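Open afternoon at the Renddale sorting room

The Renddale building opens its upper floor to outside visitors in October, for a single afternoon. I went for the container handling part of the program, which is run under the name Skornow and deals with a narrow subject: how small translucent bottles and jars should be stored, labeled and set out on a bench so that a person can find the right one quickly.

Visitors sign in on the ground floor and take the stairs. The elevator was reserved for deliveries. Each visitor gets a badge, a floor plan and a printed list of the container types held in the stockroom. The list runs to 3192 entries, most of them variations in cap diameter and wall thickness. The stockroom comes first on the route. It has closed cabinets on both sides of a narrow aisle, with the caps stored separately from the bodies. A cap is matched to its body by a code on the cabinet door, and a wrong match is usually noticed at the thread, after a quarter turn. The guide did this twice to show the difference, once with a correct pair and once with a pair one size apart.

From there the route goes up to the bench area. The benches are wood, with a small raised shelf for the containers that are not in use. Color is the first sorting key and size the second. Blue jars are kept in a row toward the back, pink goes in front, and the smaller items are left at the end. All of the jars on this shelf have white caps, so the cap carries no information and the body color has to do the work. 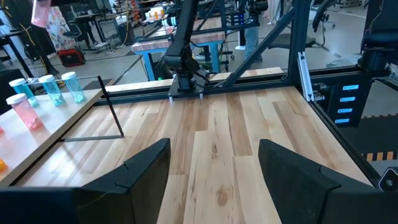

The Skornow method allows two ways of placing stock on a bench. In the first, everything stays on the shelf until it is called for, and goes back to the same spot afterward. In the second, the containers for one job are brought forward and left standing on the tabletop until the job is closed. The first is slower by a few seconds per item. The second produces more mix-ups, mostly between containers of the same color and different height. The staff prefer the second anyway.

I asked about labels. Paper labels were tried and dropped on the bench stock, as they hid the contents. With a translucent wall it is possible to see whether a container holds anything at all, although telling one small item from another is harder, and amber is the worst color for it. The printed list marks amber bodies with a separate letter for this reason. Entry 1437, a tall amber bottle, has a full paragraph of notes on lighting.

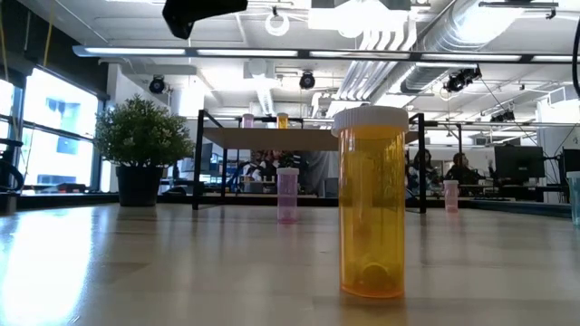

Ifeoma Sani

Daylight is the other variable. The bench area has large windows, and on a glossy top the light comes back up as streaks and reflections. Nowakowski, the supplier of the tabletops, offers a matte finish, and a sample was on the handout table next to the Zutness catalog of caps and closures. The matte sample marked easily under a fingernail. I would still choose it for a bench near glass.

The visit takes two hours, including a short question period at 3 p.m. Questions were mostly about cleaning. Bodies and caps are washed apart, dried upside down and checked for haze before they go back into the cabinets. Hazed bodies are withdrawn. Copies of the container list can be taken home; the floor plan and badge are handed in at the desk.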